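One yellow cube

Since July I am trying to keep my work table clear. Before, it was full of papers, cups and small toys of my daughter, and I could never find a pen. My friend Tülin Başaran gave me a simple rule: each evening, put everything back in its box, and leave out only one thing that you like to look at.

This week I chose a little yellow cube. I like this color very much on gray.
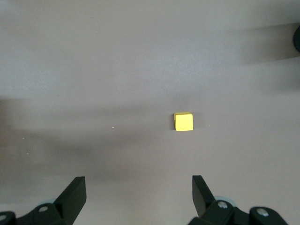 The rest of the toys went into 12 small bags, sorted by color, and the bags are now on the shelf in the hall. Next week I will start with the drawers, which I am afraid of.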